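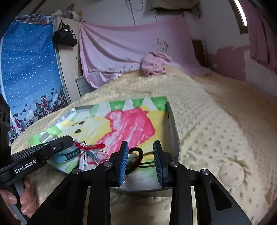
Small things, picked up one at a time

The jobs at Nardale are short. Someone sits down by a tray of small household items, takes hold of a gripper by its handle, and picks something up. Then they put it down and do it again. A typical session runs 40 minutes, with a break in the middle.

Nardale is a project run by Vurkville, a company that gathers examples for robot learning. The work is done in people's homes, in bedrooms and kitchens, with the furniture left where it is. So far 63 homes have taken part, most of them in the town of Drundach, and the target is 185 by January.

Each example pairs what the camera on the gripper sees with how the fingers move. A learning system is then trained on thousands of these pairs. The items are chosen to be awkward. A hair tie has no fixed shape. A cable drags whatever it is tangled with. A watch has a hard case at one end of a soft strap, and the two do not move together.

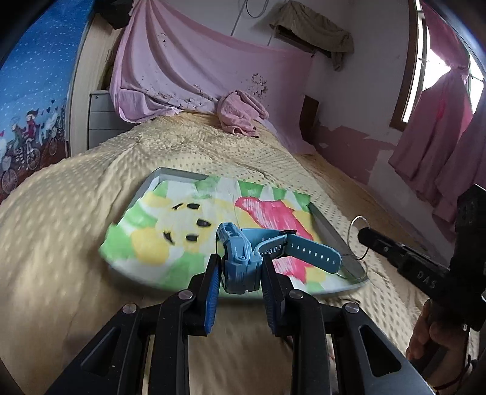
New collectors tend to go for the strap first. It bends, the case swings, and the pads lose their hold. After a few tries most of them switch to the case. Vurkville keeps the poor grabs too, marked as such, and its engineers say they use them in training.

Matsuda, the firm that checks the recordings, sends back some 2 in every hundred. The usual fault is speed. People get good at the task and start to rush, and the fingers close before the camera has had a clear view of the item. Those sessions are recorded again, often the same afternoon.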